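Turlow software group: minutes of the planning and control meeting
Held at Pellville, 15 Sep 2024

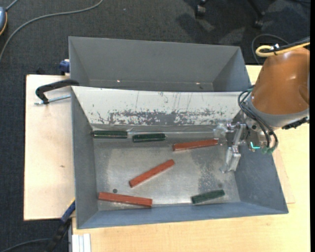
Bin cell at Pellville, green and red blocks in the front bin.

Chair: Miyuki Okabe
Apologies: none received.

1. Minutes of the last meeting

Agreed with one change. Item 4 should have read "planner time limit", not "planner retry limit". The action on renaming the log folders is closed.

2. Block detection

The segmentation model was retrained with the extra bare-metal images. It was run on the 300 labelled frames held back for testing and found every block in 83 per cent of them. Most of the remaining errors are of two types:

– reflections on the scratched floor being returned as thin blocks
– two green blocks lying end to end with a narrow gap, returned as one long block

The second type matters more, as the planner then picks a grasp point over the gap. It was agreed to add a length check before grasp planning. Any detection longer than the longest known block will be sent back for a second pass with a tighter threshold. There was some discussion of whether the check should sit in perception or in the planner. Perception will own it, and the planner will go on trusting the list it is given.

Red blocks are giving little trouble at present. No change to the colour settings.

3. Grasp planning near the walls

Blocks lying close against a wall are still the main cause of rejected plans. The collision model treats each wall as a flat vertical plane, and the white panel at the back of the front bin slopes. The planner is therefore working with the wrong amount of room at floor level.

Okabe asked for the bin model to be measured again and entered as a mesh, with the slopes of the back panel and front wall included. Until this is done the wall margin stays at its present value. A proposal to halve the margin was not supported.

The planner should also be allowed to try a push before it gives up on a block at the wall. A simple version exists on the Quintana branch but has only been run in simulation. It will be reviewed before it goes on the arm.

4. Motion and control

The time limit for a single plan has been set to 60 milliseconds. Plans that run over are dropped and the next grasp on the list is tried. No objections.

The wrist tubes are still missing from the self-collision model. They loop out in front of the wrist and the planner takes no account of them. It was agreed to add a padded cylinder on that side as a stopgap. This will rule out some wrist angles over the right side of the bin, and the group accepted the loss.

The controller's force stop was discussed. The reading drifts after a long run and the threshold is then reached too early. The offset will be reset at the home position between cycles.

5. Tooling and logs

Dandwood, the replay tool, now opens logs from both the old and new message formats. Start-up is slow on large files. Two requests were noted: a way to step through rejected grasps one at a time, and a key to show the planner's wall model over the camera view. The second was given priority as it will help with item 3.

Log names will carry the software version from now on. Older logs will not be renamed.

6. Moves between bins

Deferred. The task file for moving blocks to the rear bin and back was written in March and does not match the current interface. It needs to be ported before there is anything to discuss.

7. Actions

Length check in perception, with tests – perception
Measure the front bin and enter it as a mesh – planning, Okabe to check
Review of push code on the Quintana branch – planning and control
Padded cylinder for the wrist tubes – control
Force offset reset at home – control
Wall model view in Dandwood – tooling
Port the task file – planning, not before the mesh is in

8. Any other business

Version 2 of the message format is frozen. Changes after this point need to be raised at this meeting first.

The next meeting will be called once the mesh has been merged.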